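慢一点挑米，快一点爱上做饭

我妈听说我每次煮饭前都要挑米，在电话里笑了足足一分钟。她说现在的米都是机器筛过的，袋子上写着免淘，你挑什么呢？我说我就是喜欢挑！

这个习惯是在Traltmont养成的。那年四月我搬过去，楼下有一家叫Vlček的散装粮店，门脸很窄，进去才发现深得像一条巷子，豆子、麦仁、各种颜色的米，一桶挨着一桶。店主Jarmila Hudec卖东西从不催人，你问她哪种米煮粥好，她能从水量讲到锅盖，再讲到她小时候厨房的窗子朝哪边开。我第一次买回来的是一种短粒米，便宜，香得不得了，里头也确实混着些草籽和碎壳。我把米倒在盘子里，坐在窗边，一粒一粒往外拣，拣着拣着天就黑了，心里却特别亮堂。

所以我想替“麻烦的粮食”说几句好话。

我们这一代人对厨房的要求，大半是“省事”。洗好的菜，切好的肉，三分钟的饭。我一点也不反对，加班回来谁不想马上吃上一口热的？可是一周里总该留那么一两顿，让自己从头做起。从头做起的饭，吃的时候人会格外认真。你摸过那些米，知道哪几粒断了腰，哪几粒还带着一点青，锅盖一掀，那股香气就像是熟人来敲门——真的，我每次都忍不住先空口吃一勺！

去年我和朋友Yayra Aryee在Trusham办了一个小小的读书会，叫Vindanance，专门读各地的旧菜谱。其中一本薄薄的家庭菜谱，只有62页，光是讲怎么看米、拣米、泡米就占了3页，而红烧、清蒸这些大菜，每样不过几行。Yayra说写书的人大概觉得后面的事你自己会，前面的事才要叮嘱。我太喜欢这个解释了。好些菜谱今天照着做不出味道，我疑心毛病就出在前面那几步，大家都跳过去了。

也有人不同意。Duván Apaza在读书会上跟我争过，他开过小饭馆，说要是后厨的人都像我这样挑米，客人早走光了。他说得对，饭馆有饭馆的节奏。我说的是家里，是一个人或者两三个人的晚饭，是孩子在旁边捣乱也没关系的那种晚饭。小孩子其实最爱干这个，给他一个盘子、一把米，他能安静好一会儿，还会郑重其事地跑来报告战果。

如果你也想试试，我的建议很简单：别买太多，一次够吃几顿就行；盘子要用大而浅的，颜色深一些更好，白米落在上面看得清楚；旁边再放一只空的，好坏分开。手机放远一点，放点音乐倒是不错。拣漏了也没什么大不了，淘米的时候还有一次机会呢。
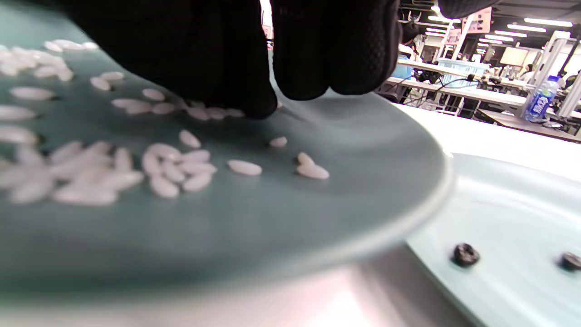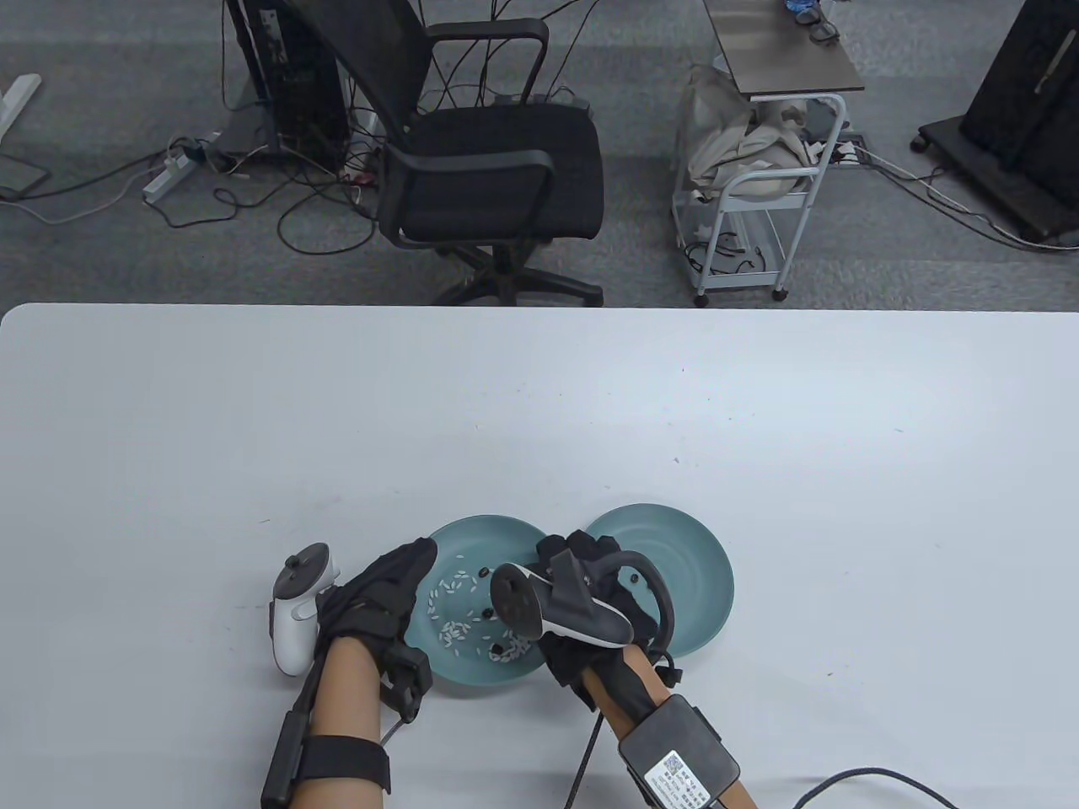

青色盘子与米粒

至于我妈，上个月她打电话来，绕了半天弯子，最后问我那种短粒米能不能给她寄一袋。我当天下午就去找Jarmila了。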